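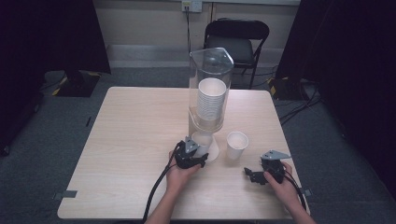 Veres Hand Grippers, pair, with cable

Product of Tongate. Category: Teaching and recording tools.

The Veres is a pair of grippers which a person holds in the hands, one left and one right. You do the task yourself with the grippers, and the movement is recorded for later training of a two-arm robot. No robot arm is needed during the recording.

Many of our customers start with small table tasks, such as taking paper cups from a dispenser. A paper cup is light and it bends easily, so the operator must learn to close the fingers with care. For this reason we recommend it as a first exercise. When the cup is deformed, the opening value in the recording shows it clearly, and you can repeat the attempt.

What is in the box

2 grippers, black body, with jointed fingers
2 mounting plates, triangular, metal, gray
2 cables, black
1 set of spare finger pads
1 hex key for the plates
Printed quick guide

Description

Each gripper has a compact body and fingers made of several small segments. The fingers open wide to the side, therefore please leave free space next to the object. The triangular plate on the top is for your own tracking marker or sensor. Markers are not included.

The grippers work only with cable. We were asked many times about a wireless version, and at the moment we do not plan one. The cable gives power and data together, and the operator does not need to stop for charging.

Technical data

Finger opening, maximum: 100 mm
Weight of one gripper without cable: 190 g
Left and right versions: yes, not exchangeable
Connection: USB

Setting up the work place

Use a table with a plain surface and fix it so that it does not move. Let the left cable go to the left side and the right cable to the right side. If they cross in front of the operator, they pull on the hand after some time. Short sleeves are better than long ones.

Recording software

Brirnden Recorder is delivered as a download. It saves both hands in one file. The version from June corrects the error where the left gripper was shown as closed after restart.

Delivery and service

Orders leave our store in Vetusstead within 7 working days. Finger pads are wearing parts and can be ordered separately. For repair, please send back the complete pair, also if only one side has a fault, as they are calibrated together.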